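In Praise of the Paper Bag

By Tharushi Matubbar

I own too many tote bags. I have one from the Juddale library, one from a bank I don't even use, and a canvas thing from Yuen that smells like onions no matter what I do to it. And still, when I need to carry something home or get it out of the house, I go digging for a plain brown paper bag with handles.

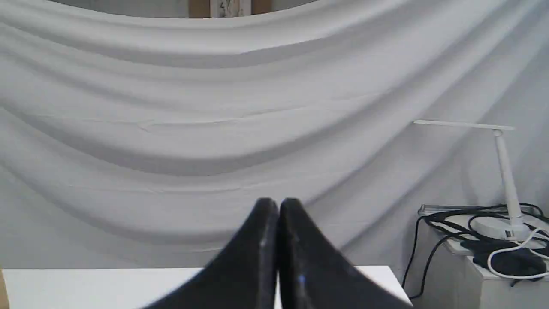

2 min read

My friend Kwan-ho Yang thinks this is silly. He says paper bags are for people who forgot their real bag (guilty!) and that they fall apart by the time you reach the car. Fine, sometimes they do. I lost a jar of pickles that way in a Bakthorpe parking lot last December and I'm still a little sore about it.

But a paper bag stands up! You put it on a table, it stays open, and you can see right down to the bottom while you pack. A tote just slumps over and makes you hold its mouth open with one hand while you fumble with the other. I packed up half my kitchen when I moved to Vadstead, around 36 bags of mugs, spices and odd lids, and the paper ones were done before I'd even finished wrestling with the canvas.
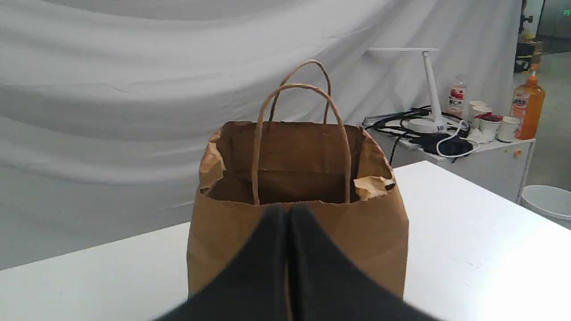 Can you reuse a paper bag once the rim is crumpled?
Sure, as long as the bottom and the handles are sound. Fold the rim down an inch or so all the way around and it gets stiffer.

I also like that a paper bag doesn't ask to be kept forever. Mine hold groceries, then sweaters for the thrift store, then newspapers, and then out they go with the recycling. The bank tote will probably outlive me, and I've never once wanted to carry it anywhere.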